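The house on Alarcón Street sold in August, and by September 5, 2023 the only room left to clear was the kitchen. Marta had put it off because the kitchen was where her mother had lived, more or less. The other rooms had been for visitors.

She had 12 boxes from Pilent and a roll of tape. She started with the drawers. There was a receipt for a Jarkitz stove that had been hauled away years ago, and a bank envelope with 1367 written on it and nothing inside. She threw out the receipt and kept the envelope.

Her brother came by at noon with sandwiches. He said the plates should go first, they took up the most room. She said the mugs could stay on their tree until the end. They argued about the corn, which he had bought at the farm stand out of habit.
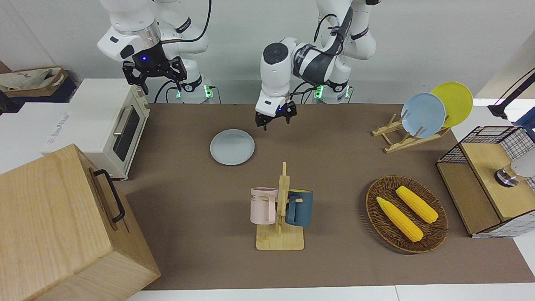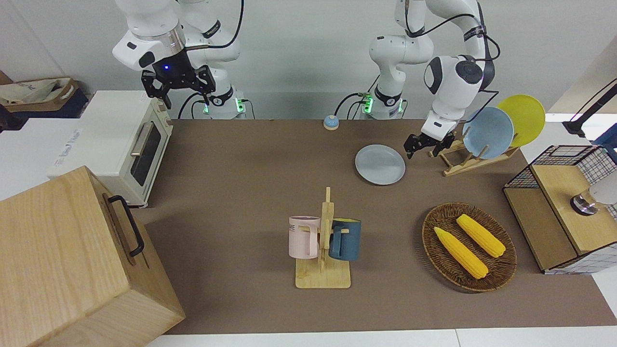

Joaquín Olivares called while they were eating and said not to give the dish rack away. Her mother had promised it to him, he said, the winter she taught him to make soup, and he had never had the nerve to come and get it. He asked if the plates went with it. He would take the blue ones if no one else wanted them, and he could drive over before dark.

Marta told him to come. She wiped her hands and put a pot of water on for the corn, enough for three. Her brother went out to the car for the butter.

"Does he know the way?" he asked when he came back.

"He knows it," she said, and got down on the floor to look for the lids.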